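Magazine > Food > Long Reads

Recipes | Kitchen Notes | Long Reads | Drinks | Subscribe

The Bean That Came Back to Zostley
April 7, 2025
By the Long Reads desk

The first time I ate a bean burger in Zostley, I did not like it. It was soft in the middle and dry on the outside, and it tasted mostly of cumin. I ate half and gave the rest to my neighbor at the table, who finished it with pleasure. I tell this because I want the reader to know that I did not come to this story as a believer.

Zostley is a small town in a cold valley, and for a long time its farmers grew one brown bean with a thin skin. People there call it the Derkness bean, after the hill where it grows best. It was food for winter. You soaked it on Saturday night and you ate it on Sunday with onions and a lot of pepper. Then the supermarkets arrived with cans, and the bean went out of the kitchens very quickly. When I visited in November, an old farmer told me that at the lowest point only 2 fields were left.

Today there are more, and the reason is a small company by the name of Lultgate. It makes frozen patties, a kind of sausage, and a ground product for chili and pasta sauce. All of them begin with the Derkness bean. The company has 50 workers and makes 3,000 patties on a normal day. This is very little compared with the big names in the freezer, but for the valley it is a lot of beans.
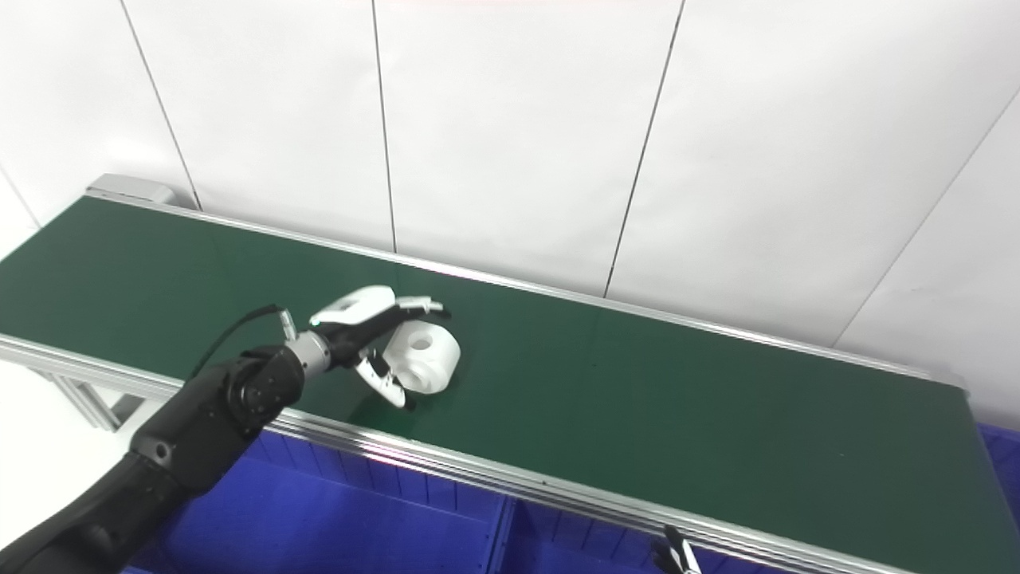

The difficulty with any bean patty is water. Boiled beans hold plenty of it, and when you mash them the water has no place to go. Most recipes at home solve this with breadcrumbs, and then you are eating bread. The cooks at Lultgate tried oats, rice flour and potato before they found their present way. They cook the beans until they are just tender, spread them out, and let them dry in a low oven until the skins begin to split. Only half of them are mashed. The other half is chopped with a knife, so that there is something for the teeth.

After this come the onions, and here I was surprised. They are cooked for almost an hour, very slowly, with a spoon of vinegar near the end. I asked if this could be done faster. The answer was yes, and that it tastes worse.

The seasoning has also changed since my unlucky first burger. The cumin is almost gone. In its place there is smoked paprika, a little mustard, and a dark paste of fermented peppers from Kpodo, a family business two streets from the river. Kpodo began by selling its paste from a market table, in jars without labels. Now it fills 2,000 jars in a season, and a good part goes directly into the patties. The paste is salty and a bit sour, with a heat that arrives late. I bought one jar to take home and have already regretted that I did not buy three. 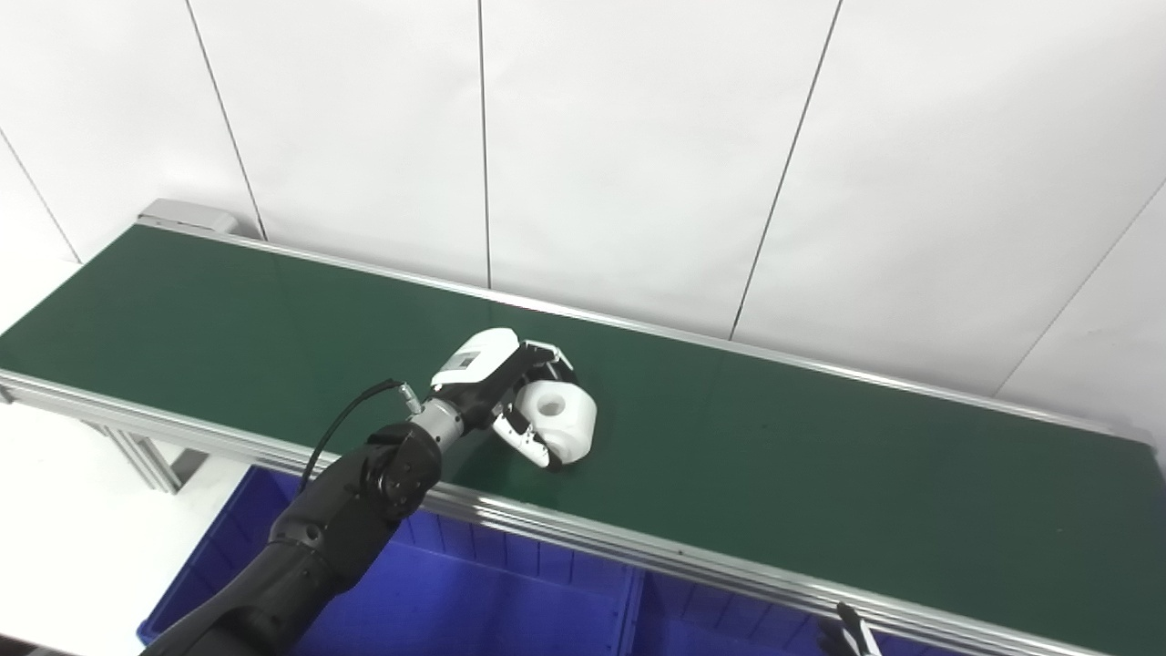 A length of green conveyor belt against a white paneled wall.

Not everybody in the valley is happy with the word "burger." At the bakery I heard a long discussion about it between two women who were waiting for rye bread. One said that a burger is meat and that a bean is a bean. The other said her grandchildren eat the beans only because they are called burgers, and so they can be called anything. I think both have a point, but the second woman has the better dinner table.

For the person who cooks at home, the frozen patty asks for some patience. Do not thaw it. Put it in a cold pan with more oil than you think is polite, and turn the heat to medium. Leave it alone until the edge is dark, then turn it once. If you move it around it will break, and you will have a hash. The hash is also good, by the way, with a fried egg on top or with boiled potatoes and dill.

In Zostley they serve the patty on a flat roll with pickled cabbage and a thick slice of raw onion. I found the onion too strong. At home I use cucumber in salt and sugar, a spoon of plain yogurt, and a very thin layer of the Kpodo paste on the bottom half of the bun, where it can soak in.
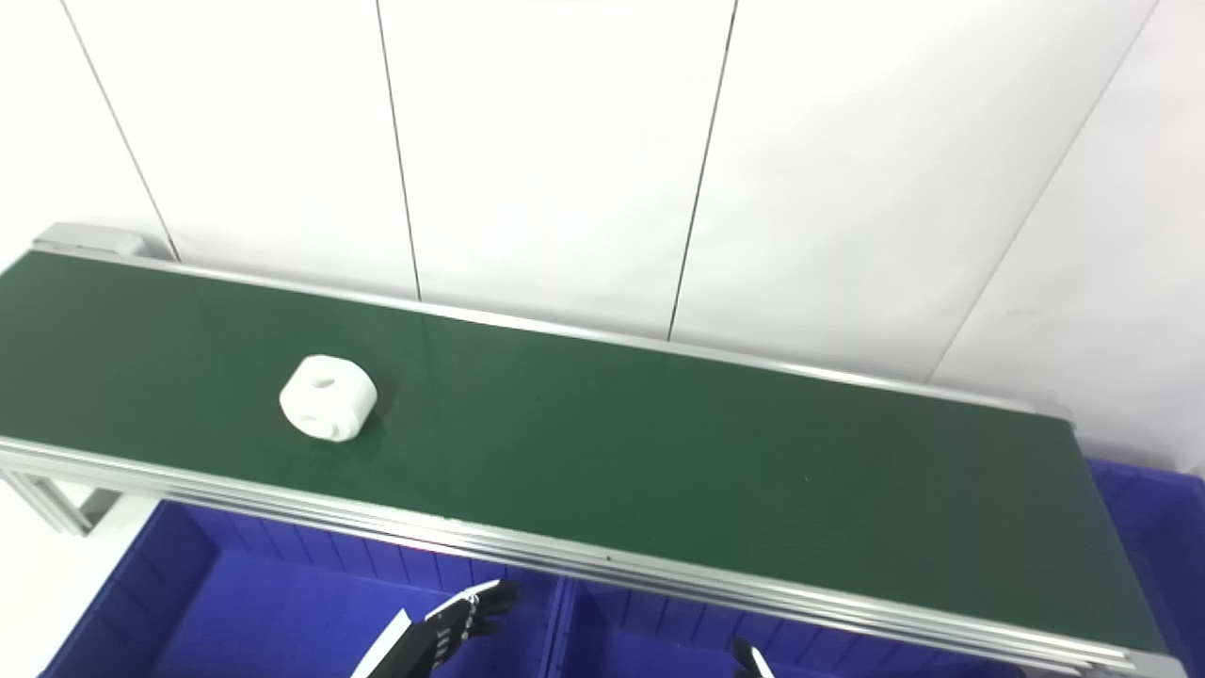

The bean itself is harder to find. Lultgate takes most of the harvest, and what remains is sold in paper bags at the Saturday market until it is finished, usually before spring. A pinto bean is the closest thing in a normal shop. It is a little sweeter and the skin is thicker, so cook it longer and chop it smaller.

On my last evening I asked for the old dish, the Sunday one. It came in a deep plate, brown on brown, with the onions melted and the pepper so heavy that I had to cough. There was bread next to it and a glass of sour milk. I ate all of it, and then I asked how long the beans had been soaked. Since the night before, they told me, with a bay leaf in the water.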